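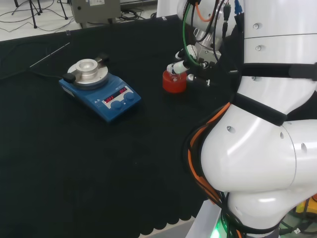
Figure 14.1. White gripper with a small red container over a black table.

Chapter 14
Suspension and Withdrawal

14.1 Introduction

A treaty usually says how it begins. Most modern treaties also say how it ends, though the wording is often short and leaves much to later practice. This chapter covers the two main ways in which a state steps back from an agreement it has already ratified: suspension, which pauses some or all duties for a time, and withdrawal, which ends them for the state that leaves. Readers should be familiar with the rules on ratification and reservations in the earlier chapters.

The terms are used loosely in the press. A vote in a legislature calling for talks to be "suspended" may have no legal effect at all if the power to suspend belongs to the executive or to a council of member governments. Such votes are treated here as political signals. They can change the cost of a decision, and they sometimes come before a formal step, but they are kept separate from the formal step throughout.

14.2 The Brukel Transit Agreement

The running case in this chapter is the Brukel Transit Agreement between Zurus and Harnix. The agreement has 54 articles. It opens the border road at Sundqvist to freight from both sides, sets a common fee, and creates a joint council that meets each September. Article 20 allows either party to suspend the fee schedule after written notice. Withdrawal from the whole agreement takes 304 days from the date on which notice is received.

The gap between the two procedures matters. Suspension under Article 20 is quick and narrow — it affects fees and nothing else. The road stays open, the council still meets, and disputes still go to the panel named in the agreement. Withdrawal is slow and complete. A government that wants to show displeasure at low cost will tend to choose the first, and its partner will tend to read the choice in that light. 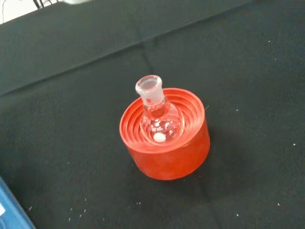 Can a state that has given notice of withdrawal change its mind before the period ends?
In general it can take back the notice at any time before it takes effect, unless the treaty says otherwise.

14.3 Plan of the chapter

Section 14.4 sets out the notice rules and the problem of defective notice. Section 14.5 deals with suspension in response to a breach by the other party, including the question of what counts as a material breach. Section 14.6 turns to duties that survive withdrawal, chiefly unpaid fees and pending claims.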